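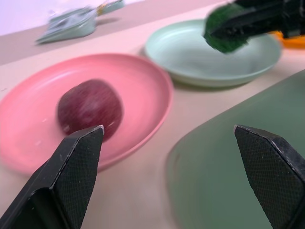
*A dark red piece of fruit on a pink plate.*

# Frame pacing, input delay, and forty hours of Mirnex

October 2019

I finished Mirnex last week. My save file says 40 hours, with most of the side contracts done and the last two left alone because they require the fishing rod. I had planned to write a normal review. Most of what I wrote down while playing was about timing, so the post is mostly about timing, with the review parts placed where they fit.

For those who have not followed it: Mirnex is a third-person stealth game from Kikico, a small studio whose earlier work was all puzzle games. You play a salvage inspector on a flooded rail network. You sneak past patrols, cut power to sections of track, and carry parts back to a barge. There is shooting, but ammunition is scarce and every shot brings guards from the neighboring section. I fired the rifle on purpose in two missions.

## The stealth model

Detection runs on a meter above each guard. The meter fills according to distance, light, posture and movement speed, and those four values are multiplied together. This matters more than it sounds. In a game where the values are added, crouching in the dark still costs you something if you are close. In Mirnex, if any one of the four is zero, the whole product is zero. Standing completely still gives a movement value of zero. A guard can walk past at arm's length, in daylight, and see nothing, provided you let go of the stick before his cone reaches you.

I assumed this was a bug and waited for a patch. The 1.2 notes list it under "intended behavior." Dulce Sandoval, who beat the game before I did and plays on the hardest setting, told me that the movement value there has a floor above zero, so the trick does not work. I started a second save to check and she is right. On hard, holding still at close range fills the meter in a few seconds. I think hard is the better game for that reason, and I wish the floor were present on normal with a lower value.

Guards communicate by radio. A guard who reaches full alert takes time to make the call, and if you interrupt him in that window the call fails. The window length depends on the guard type:

- Track crew: longest window, easy to interrupt even from cover
- Wardens: short, but they stop walking to make the call
- Divers: no window at all, the call is instant

The divers appear in the second half and the level design does not adapt to them. Section after section is laid out as though you could still recover from being seen. In the pump house mission I reloaded nine times at the same staircase, and the solution was to skip the staircase by swimming under it. The game never teaches swimming under solid geometry. Jaqueline Varela found the route by accident while trying to quit to the menu.

## Input delay

My first evening with the game was unpleasant and it took me a while to work out the cause. The camera felt heavy. I lowered smoothing to zero, raised the sensitivity, and it still felt heavy, only faster.

The default settings turn on vertical sync and the in-game frame limiter at the same time. With both on, frames queue up, and the time between moving the stick and seeing the camera respond gets longer. With the in-game limiter off and sync left on, the heaviness was reduced. With sync off and an external limiter set a little under the refresh rate of the display, it went away, at the price of some tearing near the top of the screen when turning quickly.

The settings I ended up with:

| Setting | Default | Mine |
|---|---|---|
| Vertical sync | On | Off |
| In-game limiter | On | Off |
| Camera smoothing | 7 | 0 |
| Aim assist | High | Low |
| Water quality | Ultra | Medium |
| Motion blur | On | Off |

Water quality is the only graphics option that changed performance on my machine to a degree I could notice without a graph. Between Ultra and Medium the reflections lose some detail on distant lamps. The surface itself moves the same way, which is important because ripples are how you spot divers.

Motion blur is a matter of taste in most games. In this one it smears the detection cones drawn on the ground when you pan the camera, so I consider it broken and leave it off.

## Controllers

I played on a Cortés pad that I have had for years and then switched to an Ullix for the last third. The Ullix has a shorter trigger pull, and Mirnex maps "steady breath" to a half pull of the left trigger. On the Cortés there is plenty of travel to find the half point. On the Ullix I kept going past it into a full aim, which raises the weapon and changes posture from crouched to standing. Posture is one of the four multipliers, so a small hardware difference turned into being seen.

The fix is under Controls, Advanced, Trigger Curve. Set the left trigger curve to "late." The menu does not show what the curve does and there is no preview. It moves the full pull threshold closer to the end of travel. After that the Ullix was fine, and I prefer its sticks for slow walking.

Keyboard players have a separate problem. Walking speed is one fixed value on keyboard, and it is higher than the slowest walk on a stick. Leopoldo Tovar plays everything with a keyboard and reports that gravel surfaces are close to impassable near wardens. He binds walk speed to the mouse wheel with a third-party tool. I have not tested this and have no opinion on whether it is safe to use in co-op.

## Saving

There are manual saves, quick saves and section saves. Manual saves keep the full state of the world. Quick saves keep your position and inventory but reset guard patrols to the start of their route. Section saves are made automatically when you pass through a bulkhead.

The patrol reset can be used. If a guard is standing where you need to go, quick save, quick load, and he is back at the other end of his loop. I used this twice before deciding it removed the point of the game. It can also hurt you. If you quick save in a spot that lies on the first leg of a patrol, the guard will load in front of you, facing you. On hard that save is lost.

I recommend keeping one manual save per section, in rotation. The game allows seven slots. One of my saves failed to load after the 1.2 patch, giving a "missing block" message, and the previous one in rotation loaded without trouble. I lost a short stretch of the tunnel mission.

## Co-op

Co-op supports two players over the network. There is no split screen. I played three missions with Araceli Cuevas, who was hosting, and then the same three with me hosting.

The host's machine decides detection. As the client, I saw the meters late. A guard would react to me before his meter had visibly started to fill. When I hosted, Araceli had the same complaint and I had none. We were both on wired connections. My advice is to let the player with the riskier role host, and have the client handle the power switches, where timing is generous.

Bodies are not synchronized in the same way as living guards. On two occasions I moved a body off a walkway and it was still on the walkway for Araceli. The guard AI uses the host's version, so again the host sees the truth. This is a small problem in practice, once you know about it.

Voice chat works. Text chat pauses your character but not the world, so a long message is dangerous.

## Story and sound

The story is competent. The inspector reports to an office that gets less responsive as the game goes on, and the reports themselves are short documents you can reread at the barge. I liked these more than the cutscenes. The cutscenes are locked to a lower frame rate than play, and the change is visible each time one begins.

Sound is the strongest part of the production. Each floor material has its own set of footsteps and they carry different distances. Wet metal carries farthest, mud least. Guards obey the same table, so you can hear a warden on a grate well before you can see him. With headphones I could place guards above and below me with good accuracy. Through television speakers I could not, and I would expect the game to be a good deal harder that way.

The music cuts out when a meter starts to fill. It is a clear signal and I came to rely on it. If you turn music down to zero you lose the signal and nothing replaces it. Kausar Dhanial, who plays with music off in everything, asked in the comments of my last post whether there is a visual option. There is: Accessibility, Alerts, Screen Edge. It draws a thin line on the side the guard is on. It is off by default.

## Open items

Things I could not explain and would like to hear about:

1. The lamp in the signal cabin sometimes counts as lit for detection after its power has been cut. Reloading a manual save clears it. Reloading a quick save does not.
2. The rifle's noise radius seems smaller when fired from underwater archways. It may be intended.
3. Contract 9 pays out again if you leave the barge before the text finishes. I have not used the money.

A 1.3 patch is listed for November, with changes to divers and to the quick save. If the patrol reset is removed I will redo the saving section. The trigger curve advice should hold either way, as the notes posted so far do not mention controllers.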